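Willora Table Care Set: data card
Maintained by the Willora project, Plullcombe

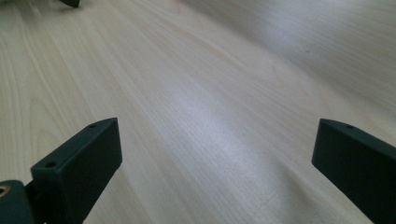
Figure 1. Open gripper fingers over a pale wooden tabletop, with light reflected in the surface.

Purpose

The Willora set supports research into whether machines can yet carry out ordinary table chores: clearing, wiping and laying. It is intended for training and testing at bench level. It is not a safety standard and should not be used to approve a product for sale.

Contents

The current release holds 613 recordings covering 12 chores. Each recording was made with a hand-held gripper and is stored with its finger opening, a chore label and a short written note. Failed attempts are kept and marked as such.

Known difficulties

Glare on polished wood remains a common source of error. In our trials with the Byun controller, bright patches were at times treated as spills, and the arm wiped a surface that needed no wiping. Thin items lying flat, such as paper napkins, were often missed. Of the 22 test runs for laying a place setting, two were completed without help from a person.

Users should therefore treat claims of household readiness with care. Results on a single table do not carry over reliably to another.

Changes in this release

Labels for the wiping chore were checked again in December. Recordings from the Pernow workshop have been moved to a separate folder.

Access

Requests should be made in writing to the project office, stating the intended use.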